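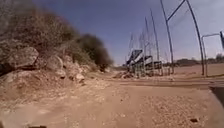 Keeping dust out of the house in a dry summer

Leave shoes at the door and keep a stiff brush beside the mat. Shake the mat outside every morning, downwind of the washing line.

Wipe window tracks with a damp cloth before you vacuum them. An old toothbrush gets the grit out of the corners.

Rinse flyscreens with the hose on a gentle setting and dry them flat in the shade. Ours take 80 minutes.

Check the air conditioner filter every 3 weeks. If it's grey, wash it in lukewarm water and let it dry fully before it goes back in.

Faustino Ponce, Gendby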